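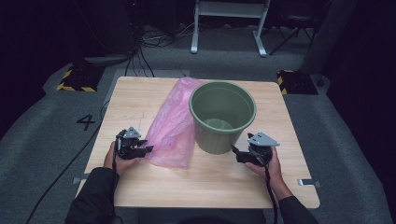

Buscar en el aula virtual Buscar Búsqueda avanzada

Dinámica de la motocicleta de competición
Apuntes del tema 4: transferencia de carga y frenada

Entramos en la parte más bonita del curso. Hasta ahora hemos tratado la moto como un bloque que avanza en línea recta, y con eso se calculan velocidades punta y poco más. En cuanto el piloto toca el freno empieza lo interesante: el peso se va hacia delante, la horquilla se hunde, cambian el avance y el ángulo de lanzamiento, y la moto que entra en la curva ya tiene otra geometría.

4.1 Planteamiento

Tomamos la masa total m (moto más piloto), la altura del centro de gravedad h y la distancia entre ejes p. Con una deceleración a, la carga que pasa del eje trasero al delantero es

ΔN = m · a · h / p

Fijaos en lo que no aparece en la fórmula: ni la dureza de los muelles ni el hidráulico. La suspensión decide cómo y en cuánto tiempo llega esa carga a la rueda, pero el valor final, con deceleración constante, lo marcan la masa, la altura y la batalla. (Hay un matiz: al hundirse la horquilla, h y p varian un poco. Lo veremos en el 4.4.)

Ejemplo con números redondos. Conjunto de 240 kg, h = 0,65 m, p = 1,43 m, frenada de 9 m/s². Sale ΔN = 982 N. Si el reparto estático es 52/48, el eje trasero tenía 1.130 N y se queda en 148 N. ¡Casi nada! Por eso la rueda de atrás va tan ligera al final de las rectas y por eso culea en cuanto el piloto reduce una marcha de más.

4.2 El límite de vuelco

La rueda trasera se despega cuando ΔN iguala su carga estática. Despejando:

a máx = g · b / h

donde b es la distancia horizontal del centro de gravedad al punto de contacto delantero. Con los datos de antes, b = 0,48 · 1,43 = 0,686 m y la deceleración máxima sale 10,4 m/s². Una superbike con buen asfalto suele estar limitada por el vuelco antes que por el agarre delantero, y en mojado ocurre lo contrario. Esta idea cae todos los años, así que dedicadle un rato.

El piloto también juega con b y con h. Retrasar la cadera y bajar el torso mueve el centro de gravedad unos centímetros, y con una persona de 75 kg sobre una moto de 165 eso se nota muchísimo en el crono.

4.3 Caso práctico: circuito de Zustamon

Trabajaremos con la telemetría de la tanda de mayo del equipo Stindemley. El trazado mide 3.599 metros y tiene 11 curvas. Nos quedamos con la frenada de Cuesta, la curva que cierra la recta principal: se llega a 200 km/h y se entra a 80 km/h, en subida al principio y casi en llano al final.

Pasamos a metros por segundo: 55,6 y 22,2. Si suponemos una deceleración constante de 9 m/s², el espacio de frenada es (55,6² − 22,2²) / (2 · 9) = 144 m, y el tiempo 3,7 s. Comparadlo con el canal de velocidad y veréis que la curva real no es una recta — hay un pico inicial, una zona sostenida y una salida larga en la que el piloto suelta la maneta mientras inclina. Esa última parte es preciosa de analizar, porque frenada y fuerza lateral comparten el mismo neumático.

El registrador es un Skarkach y exporta en texto separado por tabuladores. Ojo con el canal de horquilla: el cero está tomado con la moto colgada, sin piloto.

4.4 Para la próxima clase

— Repetid el ejemplo del 4.1 con h = 0,60 m y comentad qué se gana en frenada y qué se pierde en tracción a la salida.
— Calculad la deceleración media en Cuesta a partir de los datos, en tres tramos.
— Estimad cuánto se acorta la batalla con 90 mm de hundimiento y 24° de lanzamiento. Un dibujo a mano vale perfectamente.
— Quien tenga ganas de más, que incluya la resistencia aerodinámica por encima de 150 km/h. ¡El resultado sorprende!

Entrega en una sola hoja por grupo, con unidades en todos los resultados.

Apuntes actualizados el 19/11/2019

Contacto | © Aula de Ingeniería del Motociclismo | Volver arriba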